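Paper Trail: Notes from the Flustel Old Newspaper Circle

More on the Jasdale Gazette 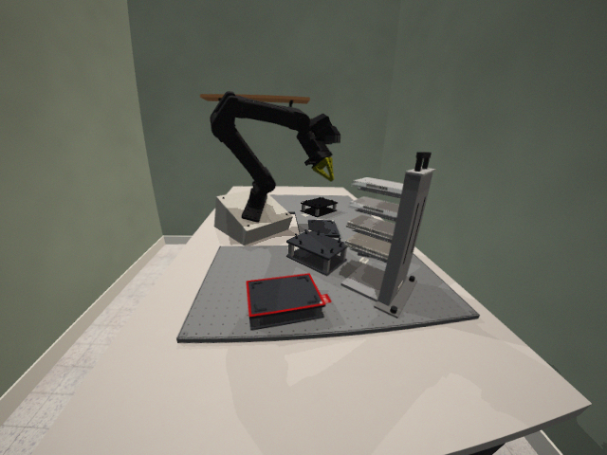 Members have been asking since May what became of the Jasdale Gazette run, and the answer is that it is still being sorted, slowly, by people who keep stopping to read the advertisements. Bound volumes of this size are miserable to handle. A Gazette opened flat is wider than most of us can reach across, and a card table will not do. What you want is a long, pale table like the one in the picture, cream or close to it, so that every brown crumb of 1810 newsprint shows up against it and can be mourned properly. Dark oak looks handsome and hides the evidence.

The lot came out of the Berchtold sale as "464 issues, some wear." Some wear covers a good deal. 23 of them have no front page, and one has been used, with real skill, as a pattern for a waistcoat. The earliest complete number carries a report of a ship lost off Stakangate, four lines long, tucked under a much longer notice about a stray pig. The pig was found. The ship gets no further mention that we can trace, although the next two issues are missing and may have been full of it.

A word on prices, as the letters have begun again. Your grandfather's copy of a famous front page is very likely a souvenir reprint. They were given away by the thousand, often on paper browned at the factory. Check the size, look for the printer's line at the foot of the last page, and feel the paper. Rag paper of that age stays soft and bends like cloth. If yours snaps like a cracker, it is wood pulp and a good deal younger than the date on it claims.

List 978 is ready and goes out with the next mailing. It has the Stakangate duplicates, a short run of shipping papers and the waistcoat, priced as a newspaper.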